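In Praise of the Two-Shelf Cart

My brother-in-law asked me last October what I wanted for the workshop, and I said a cart. He thought I meant something with drawers. He'd already looked up one of those big red rolling chests, the kind with ball bearings and a lock, and he read me the features over the phone like he was selling me a car. I let him finish. Then I said no, a cart. Two shelves. No drawers, no doors, no lid. He got me a gift card.

I've been thinking about that conversation ever since, and I've decided I was right, and I'd like to make the case properly.

I learned to love open shelves at Fashola, a repair place where I worked for a good chunk of my thirties. We fixed small appliances and the odd piece of shop equipment, and the place was run by Elfriede Kröger, who had one rule about storage and repeated it until it got into your dreams. If you have to open it, you will forget it. She had the drawers taken out of every bench in the building. I thought she was nuts. I came from a family of drawer people! My mother had a drawer for string. She also bought string every time she went to the store, and I never once put those two facts together until I'd spent a winter working for Elfriede.

So what do you do without drawers? You use shelves, and you roll them to where the work is. We had carts made from tube and joints, the kind you put together with a hex key and then take apart again when you realize the shelf is too high. That's the thing I like best about them. You can be wrong! You build it, you use it for a week, you find out you've been bending over like a shrimp, and you loosen a few joints and slide the shelf up. Try that with a steel tool chest.

Barış Bayram, who had the bench next to mine, rebuilt his cart so many times that the rest of us stopped asking what it was going to be. He went through a phase with three shelves, and it was awful. The middle shelf on a three-shelf cart is a cave. You can't see into it standing up and you can't reach into it sitting down, and whatever goes in there stays in there. He lost a perfectly good heating element in the middle shelf for most of a summer. Went back to two and never spoke of it.
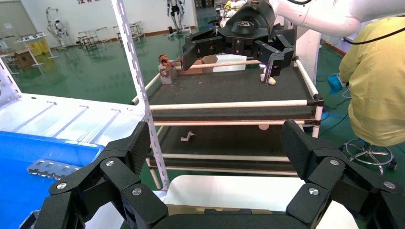 And please, put something on the shelf. A bare shelf is a miserable surface for small parts. They roll, they ping, they find the edge. At Fashola we used plain dark felt, cut a little big and tucked over, and I've done the same at home. A screw put down on felt stays put down. You also don't get that awful clatter every time you set something on it, and if you work in a room with other people, they'll like you more. I paid for mine with the gift card, so thank you, Greg, it was a good present after all.

Now the objections, and I've heard them all, mostly from Muthoni Mfaume, who is my oldest friend and keeps a house where you could perform surgery on the floor. She says open shelves collect dust. They do. She says they look messy. Sure, when they're messy. Her main argument is that everything I own is on display, and a visitor walking into my garage can see exactly what I've been up to and how far behind I am.

But that's why I like it! I want to see how far behind I am. A closed cabinet is where I put things I'd like to feel finished with. I had a lovely gray cabinet for years, a Skarnell, solid as a bank, and when I finally emptied it I found parts for 2 different lamps that I'd given away. I'd kept the insides and given away the outsides. I stood there holding a lamp socket and felt like a person who'd been robbed by herself.

An open cart doesn't let you do that. The half-fixed thing sits at elbow height and looks at you. After a while you either fix it or you admit you're not going to, and both of those are progress.

I'll give Muthoni one point, though, and it's a big one. A cart is not storage. This is where people go wrong, and I've gone wrong there myself. A cart is for what you're doing now. The rest needs to live somewhere, and for me that's plain plastic bins on the floor under the bench. Bins for the long awkward stuff, brackets and rails and offcuts, the things that won't stack and won't lie flat. I don't label them. I've tried labeling them and all that happened was I ended up with a bin that said HINGES and had no hinges in it. You can look down into a bin. Your eyes are free.

If the cart starts to fill up, you've started storing on it, and you have to be strict. I clear mine every evening before supper, and it takes as long as the rice takes. Whatever I'm not touching tomorrow goes back in a bin.

With one exception. I believe in letting one useless thing live on the cart, up at the end where it isn't in the way. Mine is a chipped china hen that used to hold toothpicks. Elfriede had a brass bell with no clapper. I can't defend this on any practical grounds, and Muthoni has tried to get me to. I just think a work surface with nothing silly on it belongs to a company, and I'd like mine to belong to me.

My brother-in-law came by in the spring and looked the cart over, top shelf and bottom shelf. He picked up the hen and put it back. Then he asked where I kept my string, and I pointed, and there it was, one ball of it, out in the open where I'd left it.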